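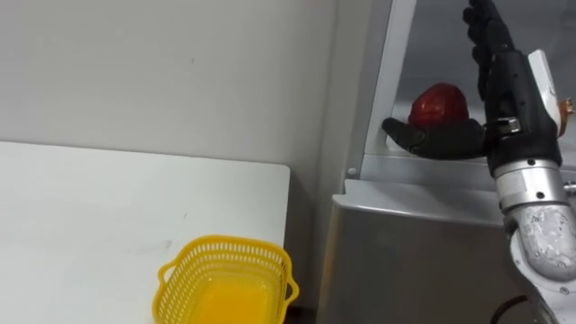

Slide 1: Red apple, upper compartment.

Good morning, everybody! Let's start with a fridge, an apple and a question I get asked all the time: where does the fruit go? (Pause. Let people shout out. Somebody always says "in a bowl on the counter and then in the trash.")

I love this subject. I've been running the Drimura kitchen sessions since July and I still get excited when someone opens a fridge door and we all lean in to look.

Apples first. Cold is what an apple wants. Put it in the fridge and it stays crisp for weeks, leave it out in a warm kitchen and it goes mealy before you get to it. Apples also give off ethylene, a gas that hurries other produce along, so keep them away from your lettuce and greens.

(Ask: who keeps apples in the fridge? Hands up. Then who keeps them in the same drawer as the salad? Same hands, usually!)

Next slide.

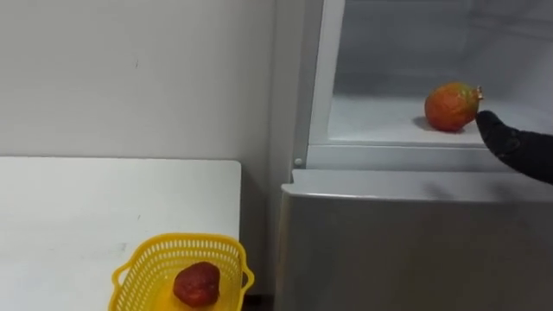
Slide 2 | 3 min

Two places for fruit, side by side: a yellow basket on the table and a shelf in the open fridge. I like this setup so much. The table is right up next to the fridge, so you can sort as you unpack and you hardly take a step.

Look at the basket. Mesh sides, so air can move through, and a handle at each end, so the whole thing lifts in one go. Any basket like that will do, you don't need a fancy one.

Things to say about sorting:

Berries go in the fridge, unwashed, in a single layer if you have the room. Wash them when you're about to eat them.

Mangoes stay on the counter until they give a little when you press them, then into the fridge.

Whole pomegranates are happy in the cold for a long time. (If anyone asks about seeds: airtight tub, a few days.)

Bananas, counter. Don't get pulled into the banana debate, we lost 14 minutes to it at Dullberg.

Shelf tip: put the fruit where you see it when the door opens. I moved mine up from the bottom drawer and I eat so much more of it now, it's great!

Activity: pairs, one bag of groceries each, sort into basket or fridge, then swap and argue. Handouts are on the side table, 200 printed, take extras for the neighbors.

Questions, then coffee at the back.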